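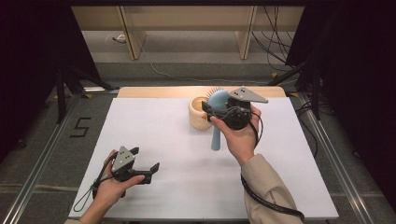 Slide 1: Light blue hairbrush and cream-colored cup.

Rinbridge bathroom storage talk, speaker notes. Presenter: Su-chen Tai. Apr 17, 2026.

Open with the scope. Small bathrooms only, one user, no window. Storage failures in these rooms are mostly moisture failures — drawers swell, bristles stay damp, metal clips rust. State the fan rating before moving on: 50 cubic feet per minute is the minimum we assume for the rest of the talk.

Next, open versus closed storage. Open cups dry faster but collect dust. Closed drawers need a vent slot at the back. Mention I-hsuan Tang's test log from March: 12 brushes, same wash, stored both ways. Log is in the handout, do not read it out.

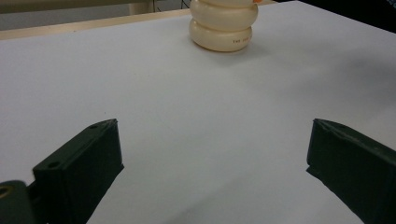

Shelf depth comes after that. Anything deeper than the longest item gets filled twice, and the back row is forgotten. Mei-kuen Mak will ask about corner units. Answer: same rule, measured on the diagonal. Skip the Fluritz brackets if time is short.

Surfaces. Matte white hides water spots and shows hair and grit. Wipe dry, then clean. Abrasive pads dull the finish and should be kept off it.
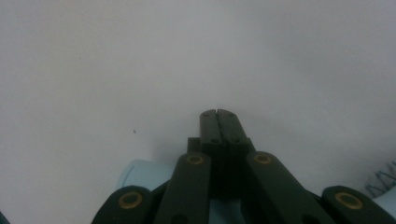 Slide 9: One dark speck on a pale surface.

Pause for questions on cleaners. Tharun Kurup has the price sheet. Last item is wall anchors, load up to 100 pounds in studs, far less in tile over drywall.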